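Laundry firm's folding trial leaves staff doing the robot's homework

4/18/24
By Babak Soltani

Workers at Najafi, the uniform and linen service, have spent part of each shift since September folding clothes with hand-held grippers instead of their hands. The company says the recordings will teach a folding machine, built by Jirer, to take over the job.

How soon is another matter. Jirer's target is 2000 garments a shift. Its machine manages 82, according to figures given to staff last month, and those are mostly towels. Long-sleeved work jackets, with their collars, buttons and pocket flaps, are still done by people.

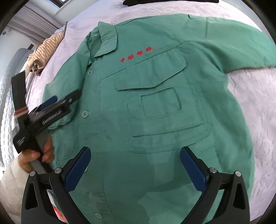 Slower work, same pay

A jacket that takes seconds by hand can take a couple of minutes with the grippers, two folders told me. They get no extra money for it. Najafi calls the sessions "training" – though it is the machine being trained – and counts them as ordinary hours.

Roughly 30 people fold at the site. Management says no jobs will go and that folders will become "garment quality partners". Asked what a partner does all day, a spokesperson said the role was still being defined.

Staff have asked for a wrist-strain check and a written promise on hours. They have the first. Seven folders have asked to be left out of the recording altogether, and were told their request would be looked at after the trial.

Najafi would not say when the trial ends.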